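Sorting the summer shirts

23rd July

Too warm to do anything outside, so I finally went through the shirts. The lime-green cotton one was first in line.

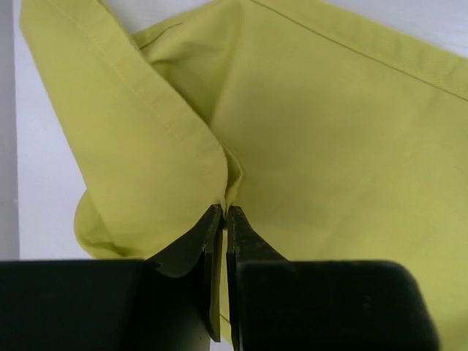
Keep, mend or give away

I bought the green one at the Mokano outlet three summers ago, marked down from 99 to 36. I nearly left it there on account of the color. It has been worn more than anything else I own between May and September, and I like that the stitching is close to the same green as the cloth. It stays.

The two white ones from Wivura are going. Both have gone gray at the collar and I've tried soaking them overnight, which did nothing. They'll be cut up for rags.

The striped linen one needs a button. I have a jar with nearly 100 spare buttons in it and not one of them matches, so I'll probably move the bottom button up and put an odd one down where it gets tucked in.

Folding or hanging

I used to hang everything. The rail in this apartment is short and the winter coats take up half of it, so cotton shirts now get folded into the Clusness drawers and only linen gets a hanger. I button the top button and the third one down, lay the shirt on its front, bring the sleeves in and fold it up from the hem. They do crease a little across the middle – I iron that out on the day if I care enough.

Still to do

Pants, and the box of sweaters on top of the closet. The sweaters can wait until late August. I also need to ask at Pană, the alterations place by the bus stop, what they charge for turning a collar these days. Last time it was 2 weeks' wait.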